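Gukier Two-Hand Kitchen Task Pack
For simulated training of two-arm policies
Supplier: Tarnurex, Cerodthorpe office

Overview
The Gukier pack is a set of kitchen counter tasks made in simulation, with two arms and two multi-finger hands. It is intended for labs that study how much a policy can learn before any real robot is used.

What you receive
- 309 recorded episodes, each with joint positions and text instruction
- Scene files with fruit, baskets, bowls and cutting boards
- Evaluation script with 1,000 fixed start positions
- License for 2 workstations

Method and result
Our colleague Ifeoma Sani trained one policy on the full pack and one on the episodes where only the right hand is moving. On the fixed start positions, the full policy finished 62 percent of the fruit tasks. The other policy was weaker when the fruit was lying far from the hand - we did not yet study the reason in detail.

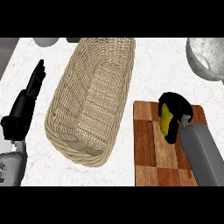

The score counts a task as finished only if the fruit stays in the target place after the hand is opened. Partial results are saved in a separate log.

Compatibility
Works with the Rungrueang scene loader. Older loaders can open the scenes, but contact settings must be entered by hand.

Delivery
By download link. Orders received before Friday noon are sent the same day.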